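October, Saturday, 6:40 in the evening

Third day with the Vovari trial kit. Notes while I still have them in order.

Start-up went faster than yesterday. Both arms homed on the first attempt, left then right. I had the controller set to bring them up one at a time, which the manual recommends and the quick-start card does not mention. The two documents disagree on other points as well: the card gives the network address for the old firmware, and I lost most of Thursday morning to that. I have written the correct one on the inside of the binder.

Zeeshan Khokhar came in at nine to go through the sorting package with me. It is sold separately from the arms, under the name Jollier, and it is the part I am supposed to have an opinion on by the end of the month. The idea is simple enough. You assign each arm a reach zone, tell the software which basket takes which class of item, and show it a set of labeled pictures. It plans the picks itself. The sales sheet says no programming. I wrote 30 lines of configuration before it would accept three baskets, so I would call that a loose claim.

We are using toys as test pieces, orange and purple, with red, blue and yellow baskets. The mix is awkward on purpose. The lobed and ridged shapes give the gripper a choice of grasp points, and most of those choices are bad ones.
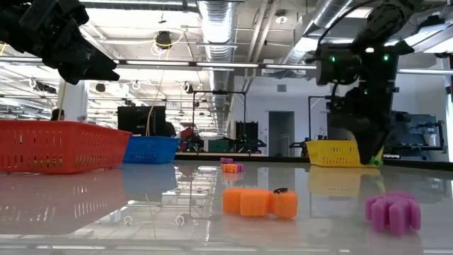
By noon we had logged 141 attempts, of which 131 ended with the piece in the correct basket. Of the ten others, six were missed grasps on ridged pieces, three were planner timeouts, and one was a correct grasp dropped on the basket rim. I went through the six misses one by one in the log. In each the fingers closed across a ridge instead of between two, and the piece turned out of the grip. Raising the closing force did not help. Rotating the approach by a few degrees did, on the four I retried by hand.

The tabletop is a problem I should have thought of before the kit arrived. It is glossy, and the vision module twice proposed a grasp on the reflection of a piece. The height check rejected both, so no harm done, but each rejection costs a full replanning cycle. Zeeshan wants to lay down a matte sheet. I would like one more session on the bare surface first, so the two can be compared.

Zone handover is the weakest part of Jollier. If a piece lies on the boundary, both arms claim it, one yields, and the yielding arm goes back to its wait pose before it looks for anything else to do. There is a setting for this, described in one sentence in the manual. I tried three values and saw no difference. Sent a question to Valdis Laur at Vovari, with the log attached and event 2816 marked as the clearest case. He answers quickly, I will give them that.

After lunch we changed the basket assignments without restarting, which worked as described.

The support plan needs a decision too. Workance quoted for on-site service and remote updates together and will not split them. We need the first and have little use for the second. I have asked again in writing.

Left to do: matte sheet runs, grasp angle limits for the ridged pieces, backup of the configuration to the second drive. Arms parked and powered down at 6:15.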